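Reset Faults in Simulated Tabletop Manipulation: A Case from the Treltbridge Trials
14 January 2020
By the Liltell simulation group

4. Failure analysis

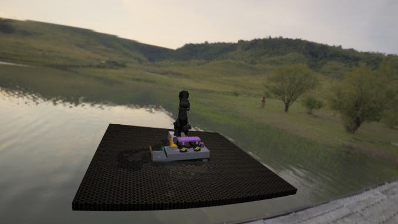

Figure 3. Simulated work cell with the arm, the grey blocks and the toy vehicle with the purple roof. The background is an outdoor environment map.

4.1 How the fault was noticed

The trials reported in Section 3 were run on the Dendis simulator with the platform shown in Figure 3. The arm is asked to move a small part from one place on the block assembly to another without disturbing the toy vehicle. An episode ends when the part is within tolerance of its goal, when the time limit is reached, or when the safety monitor stops the arm. After each episode the objects are returned to their start poses and a new episode begins.

We ran 1875 episodes with the first version of the controller. The success rate looked good in the early batches and then dropped. The drop did not follow any change in the controller, which was frozen before the run started. We first took it for bad luck with the random start poses and repeated the late batches with new seeds. The repeated batches were just as poor if they were run in the same process, and normal if the simulator was restarted first.

That pointed to something carried over from one episode to the next. The learning code keeps no state between episodes during evaluation, so the search moved to the simulator and to our own reset routine.

4.2 Description of the fault

The reset routine sets the position and orientation of every loose object and then sets its velocity to zero. The toy vehicle is not a single body. Its wheels are joined to the chassis by hinge joints, and each hinge has its own angle and its own speed. Our routine zeroed the velocity of the chassis and left the hinge speeds as they were at the end of the last episode.

In most episodes this had no effect. The wheels were still when the episode ended and they were still when the next one began. If the arm had brushed the vehicle shortly before the end, though, one or more wheels could still be turning. After the reset the vehicle was placed on the long block with its wheels in motion, and friction with the block then moved it. In the mild cases it crept a short way and stopped. In the worst cases it went off the block, and the arm followed a path planned for a vehicle that was no longer there.

A second problem made the first one worse. The safety monitor checks contact forces against a limit and stops the arm when the limit is passed. To avoid false stops while objects settle, the monitor is turned off for the first 20 simulation steps after a reset. The rolling vehicle reached the gripper inside this window in a number of episodes. The force was well over the limit, the monitor did not report it, and the episode was allowed to go on. When the monitor came back on, the vehicle was sometimes wedged against the arm with a steady force just under the limit.

Wedging of this kind put a large error on the lower joints. The position controller answered with more torque. When the vehicle finally slipped free, the arm swung through the space over the blocks at a speed it should never reach in this task. In simulation this costs nothing. On the real cell at Farkas, where the same controller was due to be installed, a swing like that would have been a serious hazard for anyone reaching over the table.

4.3 Why the drop came late

The fault was present from the first episode, and we wanted to know why the early batches looked clean. The order of the batches explains most of it. Start poses were sorted by difficulty, with easy ones first. In the easy poses the arm works well away from the vehicle and seldom touches it. In the later poses the arm has to pass close by, and contact near the end of an episode is common. One bad episode was then likely to cause another, as a vehicle pushed out of place was hit again and its wheels were again turning at the next reset.

We checked this by shuffling the order of the poses and leaving everything else alone. The failures were then spread across the whole run, still in short chains. The longest chain was 13 episodes. It ended only when the vehicle came to rest against one of the blocks and its wheels stopped.

The sorted order was a mistake on our part. It had been chosen to make the logs easier to read. It also made a fault in the test setup look like a weakness of the controller on hard poses, and for some time we treated it as one. Part of the retuning done in September was aimed at a problem the controller did not have. Those gains have been put back to their earlier values.

4.4 What the logs did and did not show

The standard log stores joint angles, gripper state, the pose of each object and the result of the episode. It does not store hinge speeds inside an object. The pose of the vehicle was written once per episode, straight after the reset call and before the first physics step. At that moment the pose was correct in every episode, including all of the bad ones. Anyone reading the log would conclude that the reset had worked.

Rendered views were saved for a small sample of episodes. They were of limited help. The arm and the platform surface are both very dark, and the joints of the arm are hard to tell apart in the rendered view. A change in the pose of the middle joint is easily missed. The vehicle is easier to follow because of its bright roof, and it was in replays of these views that its motion after a reset was first seen. The outdoor background plays no part in the physics and was ruled out at once.

We also spent time on two explanations that proved wrong. One was that the vehicle had been placed slightly inside the long block and was being pushed out by the contact solver. Raising the start pose by a small clearance made no difference. The other was numerical drift in the arm's own joints. Drift was measured over long runs with the vehicle removed and was too small to matter.

4.5 Changes made

The reset routine now goes through every joint of every loose object and sets both its angle and its speed to the stored start values. It then runs the physics with the arm locked until all objects are below a speed threshold. If this has not happened within 30 steps the episode is thrown out and recorded as a failed reset. Failed resets are no longer counted with controller failures.

The safety monitor is now on at all times. The start window was removed. False stops caused by settling have gone away with it, as the arm does not move until the objects are at rest. A separate limit on joint speed was added, so that a sudden release from a wedged state stops the arm even if no contact force is reported.

The log was extended with internal joint speeds at the start and end of each episode, and with the pose of each object after the settling phase. Start poses are shuffled by default. The sorted order can still be asked for, but the run is then marked as sorted in the header of the log.

All 1875 episodes were run again with the same controller and the same start poses. The chains of failures did not return. The failures that remain are ordinary ones, mainly missed grasps when the part lies close to a vertical face and the fingers have little room. They are spread over the run with no visible pattern. The results in Section 3 come from this second run, and the first run is not used anywhere else in the paper.

4.6 Limits of this analysis

The count of episodes in which the monitor missed a contact is a lower bound. Contact forces inside the old start window were not logged, and we could recover them only for episodes that could be replayed exactly. Replay was not exact on all machines. We have not tested whether other multi-body objects in the Dendis library behave the same way under the old routine, though any object with free joints should be suspected.

The speed limit has been tried only in simulation. Stopping distances on the Farkas cell will be longer because of the weight of the cable bundle, and the limit will have to be set again there before people work near the arm.

Last updated: the note on replay in 4.6 was reworded after posting.

Comments

gridlock_tm
We had the same thing with a drawer cabinet. The base was reset, the drawers kept sliding. Took us weeks to find it. Does your new routine also clear stored contact impulses? Ours had to.

Liltell simulation group
It does not clear them directly. The settling phase seems to be enough for our objects, but we have not looked at stacked ones.

parallel_jaw
The force monitor being off after a reset worries me more than the wheels. Was that window also in the code meant for the real cell?

Liltell simulation group
Yes, it was in the shared code. It was taken out of both versions at the same time.

m0ssbank
Would like to see the shuffled run plotted next to the sorted one. The text is clear enough but a plot would save some reading.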